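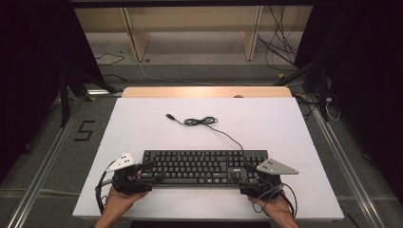 Switching from a laptop keyboard to a full-size one, wrists and typing all over the place

Posted by Zineb Tawfik
April 13, 2023

Hi all, hoping someone can help. I've done the accounts for a small furniture shop in Mullby since December, and until last week I did everything on my laptop. Now I've moved over to a proper keyboard with the number pad on the side and my typing has gone to pot. I keep hitting the wrong keys with my left hand, and by the afternoon my right shoulder aches from reaching out to the mouse. I type in over 50 invoices on a bad day, so I do want the number pad, I just didn't expect to feel like a beginner again at my age!

My desk is an old dining table and I can't change the height of it. The chair goes up and down a bit. Is this something you get used to or am I sitting wrong? And is it worth learning the number pad without looking?

Orhun Altıntaş
You're probably lining yourself up with the middle of the whole keyboard. Everyone does it. The letters are all over on the left, so if your belly button points at the middle of the thing you end up twisted. Find the G and H keys and sit so they're straight in front of you. The number pad will feel miles away for a day or two and then you'll stop noticing.
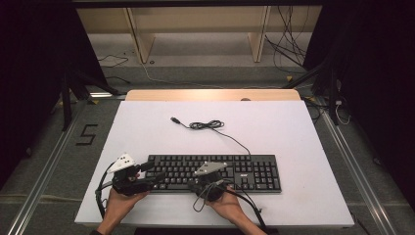 Full-size layout, with the number pad out on the right.

Dining tables are nearly always too high for typing. Put the chair up until your elbows are level with the keys, and if your feet dangle, stick a box under them. I used a Funier box file for 6 months — ugly, but it did the job. Also fold the little feet under the keyboard flat if yours has them up. Mine bent my wrists back and I'd blamed the chair for ages.

As for the shoulder, try the mouse on the left. I hated it for 11 days and now I can't go back.

Maiara Evangelista
Yes, learn the number pad! Middle finger on the 5 (most have a little bump on it), first finger on the 4, ring finger on the 6, thumb for the zero. I practised with old till receipts, ten minutes with my tea every morning, and didn't let myself look down. It was painfully slow at first and then one day it wasn't. I still look for the minus key, mind you.

If the shoulder keeps hurting after you've moved things about, please get it seen to. I left mine far too long and ended up having physio.

Baltazar Gallegos
just get a smaller keyboard and a separate number pad, had mine 18 months no complaints

Zineb Tawfik
Thank you all! Moved the chair over to the left and it's better already. Not sure about the mouse, Orhun, but I'll give it a go on Monday.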